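We use cookies to keep this site working. Accept / Manage settings

Search this gallery Go

Geltgate Guest Rooms: Snack Trays

These notes cover the welcome tray in the upstairs rooms at Geltgate. Each tray is a light wooden one with raised sides and is stocked with single-serve packets only. Nothing on it needs a plate or a knife. Stock is sorted on the bed, where there is more space than on the desk, and then moved to the tray by type: savory, sweet, drink mixes.

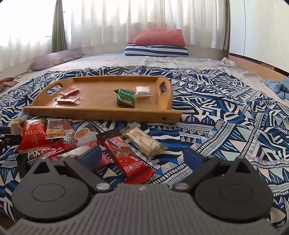 Snack packets on the bedspread, four more on the tray.

Sorting is done by packet size first. Long items such as candy bars and wafers lie flat and go in along the sides. Small sachets fill the corners. Crinkled bags go in last, as they take up the most height and shift when the tray is carried. A packet with a damaged seal is set aside and does not go back in the box.

Dates are read one packet at a time. Where the print runs across a fold in the film, the packet is tilted toward the window until the digits are clear. Biscuits are stocked singly wrapped, and the label is kept facing up so that guests can read it without digging through the rest.

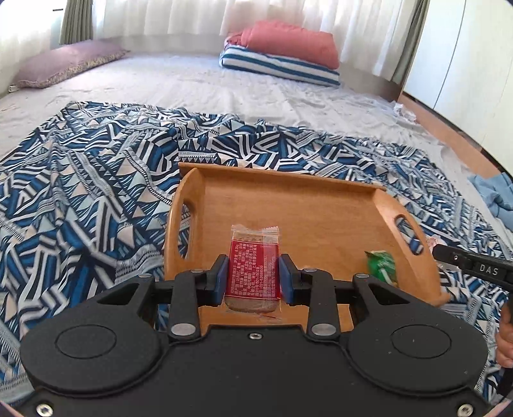 Chocolate goes on the side away from the radiator. In September the heating is still off and the rule can be ignored, but it applies again once the boiler is switched on. Coffee mix is placed next to the cups and kept apart from anything salty.

The supply list is kept under stock sheet 107. Reorders go through Medrano, with Vutitz as the second source for wafers and peanuts. The order quantity is 300 packets, split between the two storage boxes in the linen closet. Older stock goes in the upper box and is used first.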